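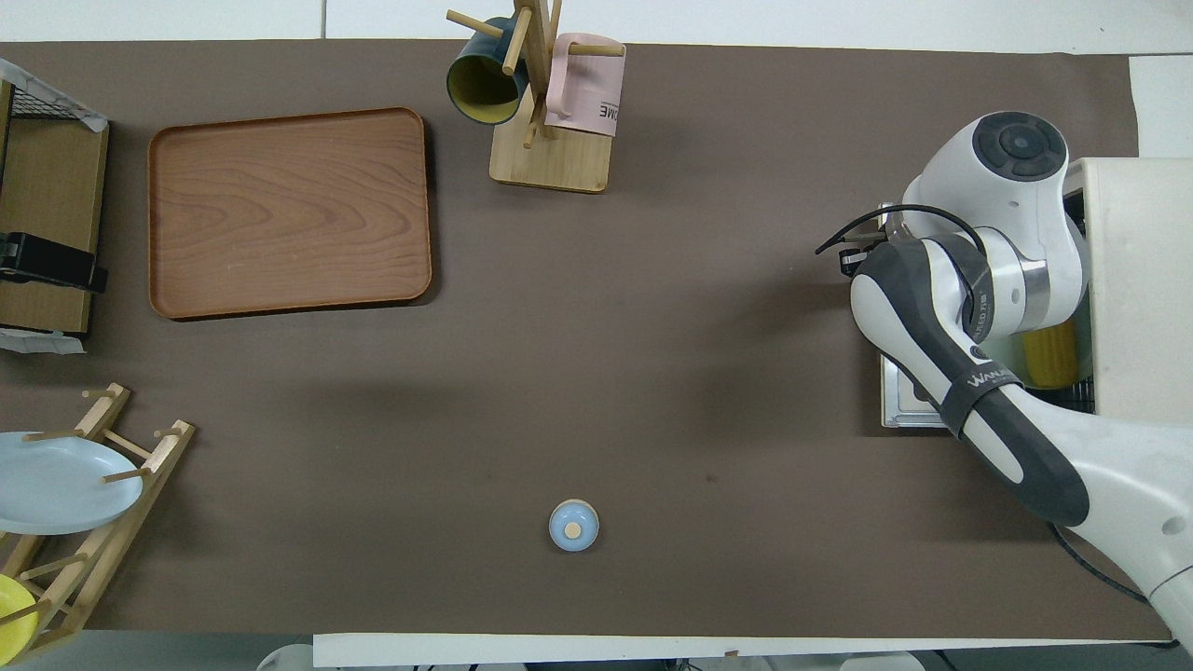
The long table with the brown mat, tray and dish rack.

12/24/22

Sent the Norkness application this morning. It took most of an hour to upload because the form wanted the transcript and the certificate as one file and I had scanned them as two. I had to go back, join them, shrink the result because it was over the size limit, and start the form again from page one. It does not save anything until the declaration is ticked. I have a registration number now, 2501, and I wrote it inside the cover of this notebook and also on the calendar.

The post is laboratory assistant, water testing, one year, may be extended. There are 7 openings. I don't know how many people apply for a thing like that. For the Primlow clerk posts in October the list of candidates called to the written test ran to 1374 names, and that was only our center. I found mine on the fourth page of it. I did not get through to the typing test, and the marks were never put up, so I can't say how close I was.

The fee for Norkness was 200 and it is not refunded. I paid by card and the page hung on a white screen for a while before the receipt came. I took a copy of the receipt in case. Last year with the Foley application I paid twice for the same form and only got one of them back, after four letters.

Things still to do for it:
Two passport photos, recent. The ones I have are from before I cut my hair.
Experience letter from Grudeo. They said they would mail it after the holidays.
Get the degree certificate copied and signed by someone allowed to sign it. The post office clerk used to do it but the notice on the counter says they stopped.
Read the notification again, all of it, including the small print on age.

The age rule bothers me. The limit is counted from the closing date and I am under it by five weeks. If they extend the closing date, which they did last time, I don't know if the count moves with it. The notification doesn't say. I called the number on the last page and it rang out. Tried again after lunch and got a recording with office hours, closed until after the new year. I will call on the first morning they are open.

Studied from two until a little past four. Did the chapter on solutions and dilution and then the practice paper for general awareness. The chemistry is coming back faster than I expected. I still mix up the indicators and their color ranges, so I copied the table out by hand and put it on the wardrobe door. General awareness is bad. Half of it is dates of treaties and capitals, and I can't see what it has to do with testing water, but it is a quarter of the marks. Percentages were fine. I lost time on the train problems again.

My sister called in the evening and asked if I was coming over tomorrow. I said yes, for the meal, but I want to be back by six. She thinks I should take the Grudeo job again if they offer it, since they know me there and it's a bus ride away. She may be right. The pay was all right and I liked the mornings. But it was by the season, and every spring I was back to looking at notice pages. With a one-year post at least I would know where I stood until the following winter. We didn't argue over it. She said to bring bread.

Bought the bread, and stamps, and a folder with a clasp. The old folder has split down the side and things slide out of it on the bus. Moved everything over tonight: certificates at the front, then letters, then receipts in order. Threw out the admit cards from two years ago. Kept the Foley interview letter. I don't need it for anything, but it's the only one that got as far as an interview, and it has the list of what they asked people to bring, which has been the same everywhere so far.

About that interview, I wrote down at the time that I answered too fast. They asked how I would check a pipette and I said the right thing but left out the temperature. I want to practice saying answers out loud this time. I did three tonight in the kitchen. The first two were poor.

Cold again, and some sleet after dark. The heater in the back room is making the clicking noise but it works. Rent is paid through January. Bed at eleven. Tomorrow no studying before the meal, then one hour on indicators when I get home.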